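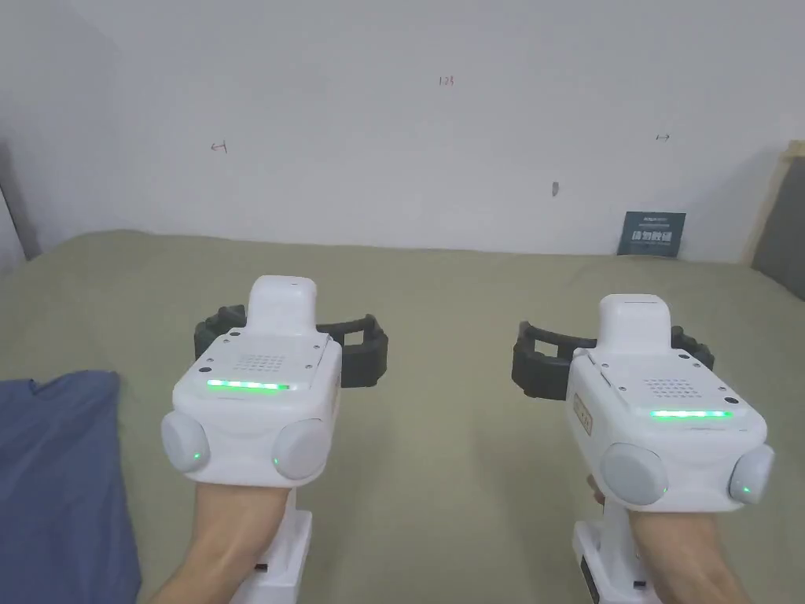

Attachment 1: white hand-held grippers, one in each hand, green light bar lit on the left unit.

Subject: Off-duty assistance reports not appearing in member service history
Product: Biltomard Records, service history module
Site: Kasstead Police Service
Priority: 3
Status: Resolved, monitoring

Initial report
Members who file an off-duty assistance report (roadside first aid, stopping at a collision on the way home and so on) get a confirmation number, but the report does not show on their service history. The commendations desk pulls its nominations from service history, so these members are missing from the February list. Reports filed on shift are not affected. No error on screen at the front counter or on the in-car terminals.

Update, 9:40 a.m.
Reproduced on the test site. Filed one on-duty and one off-duty report under the same test badge number. Both saved to the incident table. Only the on-duty report was written to service history. The confirmation number is issued at the first save, before the history write is attempted, so the member sees a normal result either way.

Update, 11:15 a.m.
Checked the nightly sync between the incident table and Eder, the history database. Job completes with exit code 0. The log contains 133 lines reading "shift_ref null, row skipped". All are off-duty reports. The job treats a skipped row as a warning and does not raise an alert.

Question to site: was the shift reference field ever optional?

Reply from site
It was optional until the Troltatow division was moved onto the same server. It was made mandatory at that point so that the two rosters could be told apart. Off-duty reports have no shift to refer to and the form hides the field.

Update, 1:20 p.m.
Confirmed. The rule is applied in the sync job and not in the form. Proposed fix:
1. Sync job accepts a null shift_ref when duty_status is OFF.
2. Division code is taken from the badge record in those cases.
3. Skipped rows return exit code 4 and notify the records supervisor.

Site asked whether item 2 would put seconded members under the wrong division. It will — they are listed under their home division until the secondment ends. Site accepts this, as commendations are issued by the home division anyway.

Update, 3:50 p.m.
Patch applied to test, then to production. Re-ran the sync over the full set of 1,630 reports in batches of 200. The skipped rows are now in Eder with the correct division code. No duplicates. Spot-checked several against the paper file at the counter and the dates match.

One report is still held back. The badge number on it was retired and reissued, and the system matches it to the newer member. Site will correct it manually.

Outstanding
Commendations desk to regenerate the February list. The old list is cached, so use Rebuild and not Refresh.
Form text for off-duty reports still says "shift details will be added by your sergeant". Logged separately as a wording change.
Ticket stays open until the next nightly run is clean.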